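Section 7: Setting up the label printer and labeling your shelves

By now you should have the Kovitus inventory app on your phone and at least one storage area added (I did the hall closet first, and I'd still tell anyone to start with a closet). Next comes the part I like best, which is printing labels and sticking them on things!

I use the Bulier label printer, so the steps below match that one. The Abou Zeid model works too, but its buttons sit on the side and you hold the power button down a lot longer.

Before you start

You'll want the printer, its charging cable, one roll of labels and a soft cloth. Rolls come in 500 or 1000. Get the 500 the first time, and see whether you like the size before you commit to the big one.

Clear yourself a bit of flat space where you can spread out. I work at the table right in front of the shelves, so I can bring a few things over, enter them, and put them back without wandering all over the house.
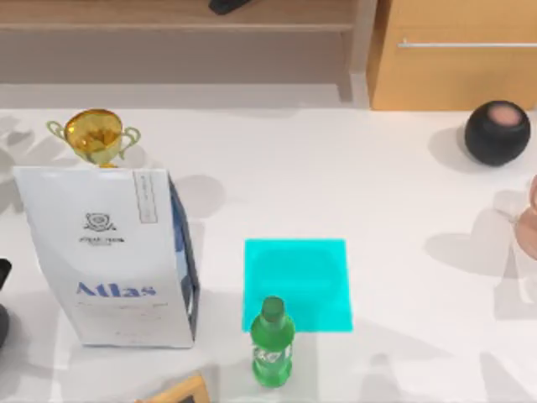
Table with the shelf unit and cabinet behind it.

Loading the roll

1. Turn the printer off. If you open it while it's on, it spits out a blank label and then sulks until you restart it.
2. Press the lid catch and lift the lid all the way. It should stay up by itself.
3. Drop the roll in with the shiny side of the labels facing up.
4. Pull the end of the strip out past the front edge, far enough to get hold of it.
5. Close the lid until both sides click. One click is a half-closed lid!
6. Turn the printer on and tap the feed button once. You should get one clean blank label.

Note: If the label comes out crooked, open the lid and slide the two plastic guides in until they just touch the roll. Don't squeeze them tight.

Caution: The cutter along the front edge is sharper than it looks. Tear labels off by pulling down and to one side, and keep your fingers off the teeth.

Pairing with the app

7. In Kovitus, go to Settings, then Printers, then Add.
8. Wait for the printer to show up in the list. Mine takes its time, so go get a drink.
9. Tap its name and say yes when the phone asks about pairing.
10. Print the test label. If the bars look gray or patchy, set Darkness to 70 and print it again.

Don't pair it through your phone's own Bluetooth menu first. I did that back in February and the app refused to see the printer until I'd made the phone forget it, which took me most of an evening to figure out (the manual in the box doesn't mention it at all).

Entering your items

11. Open a storage area and tap the plus sign.
12. Take a photo of the item, or skip it. You can always add one later.
13. Type a short name. Use the word you'd say out loud if you were asking somebody where it was.
14. Pick a category. For food and drink, turn on "Use by" and put in the date from the package. 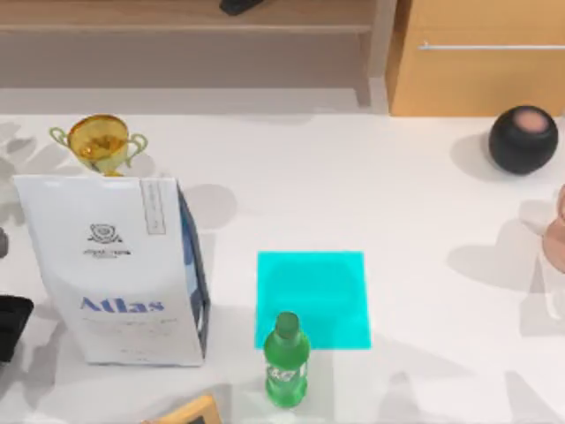 Names matter more than you'd think. My early entries were things like "kitchen misc 2," and I have no idea what I meant by that. Plain words are easier to search, and if the same kind of thing lives in two places you can put the place in the name too. Keepsakes get their own category at my house, so they don't clog up the list when I'm checking what we've run out of.

15. Tap Save and Print.
16. Wipe the spot with the dry cloth, peel the label, and press it down from the middle outward.

Caution: Keep labels off bare or waxed wood. The glue on the Bulier rolls left a mark on my Brostamness bookcase that I still haven't gotten out. For wooden shelves I stick the label on a bit of card and clip that to the edge.

Note: The print fades in strong sun. If a shelf faces a window, put the label on the underside of the board, or plan on reprinting it now and then (long-press the item, then choose Reprint).

Once your first shelf is labeled, scan one of the codes with your phone to check that it opens the right item. If it opens the wrong one, go to Section 9, under "Mixed-up codes."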